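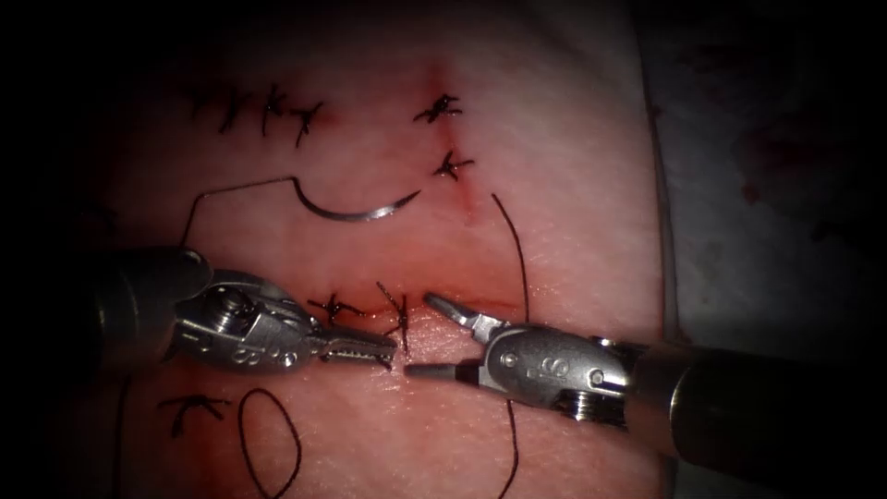 Instruments and Pink Pad. Photo by Ferenc Borbély

Bralledel Story Deck, second edition
Reviewed by Etelka Hegyi
Sun 24 September

I have bought four of these prompt decks in my life and finished a story with one of them, so take my mood into account.

Bralledel comes in a stiff box with a magnetic flap and a booklet. The back of the box promises 3,172 possible openings. I don't doubt the math. You draw a person, a place and a trouble, lay them side by side, and the deck calls that an opening. I call it three nouns in a row. "A ferryman. A closed school. A debt." Fine, and then what? The booklet says to "listen for the spark." I listened through most of a pot of coffee.

The person cards are the weakest. Almost all of them are jobs, and almost all of the jobs come from an older Europe that seems to have had a great many clockmakers in it. I drew a lighthouse keeper twice in one week, from two different cards, one marked Keeper and one marked The Lonely Light. If you write about people who work at a bank or drive a school bus you'll be making your own.

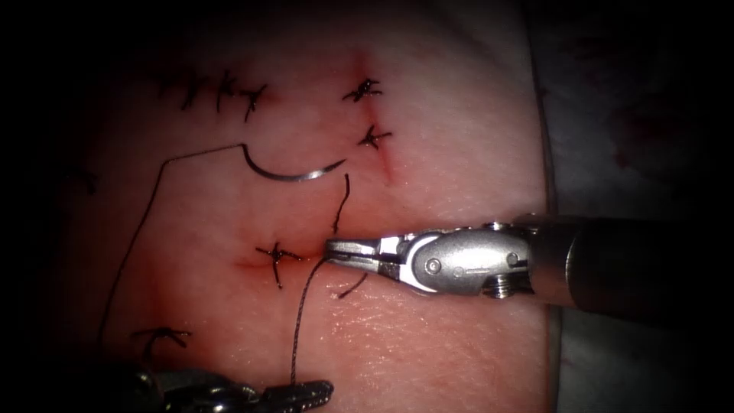

The trouble cards are better. Somebody on the Bralledel team knows that small trouble is more useful than big trouble, and the best card in the box reads "The wrong person said thank you." I got 1,184 words out of that in one sitting, with a ferryman I cut by the second page. It isn't a finished story. It may be one by December if I can work out who the sister is.

So the deck did work once, and I want to be fair about that. But I tried the same thing the next evening with a line picked at random out of an old church cookbook ("let stand until wanted") and got nearly as far. The cookbook cost me a dollar.

There is also a timer mode, where you write 500 words before turning over the next card. I hated this less than I expected to. Having the new card waiting face down kept me from fussing with the first paragraph, my usual way of wasting a morning. The trouble is that the next card rarely has anything to do with what you've written, and the rules say you have to use it. I stopped obeying on the third try and the pages got better.

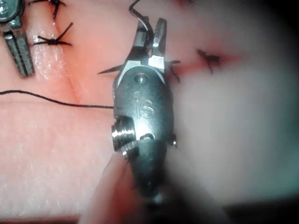
Compare it with Sirkus, which has fewer cards and uglier ones, and which asks questions. "Who left the room just before this?" A question gives you something to answer, and you can ask it of a draft that's already half done. Bralledel is only any use on a blank page. I don't have many of those. What I have is a drawer full of stories that quit around page 11, and there isn't one card in the box for page 11.

The printing is good. The card stock is heavy and shuffles stiffly at first, then loosens up. The booklet has a sample story by the deck's designer, credited only as Antal, and I wish it didn't. It follows all the rules and reads like it.

Who would like it: teachers, maybe, with a class to get moving in ten minutes. Writing groups that have run out of things to say to each other. Anyone who enjoys the laying out of cards for its own sake, and I've been that person.

I'd borrow it before buying it. Mine has gone on the shelf next to the Fetden plot dice, which I also wanted very badly at the time.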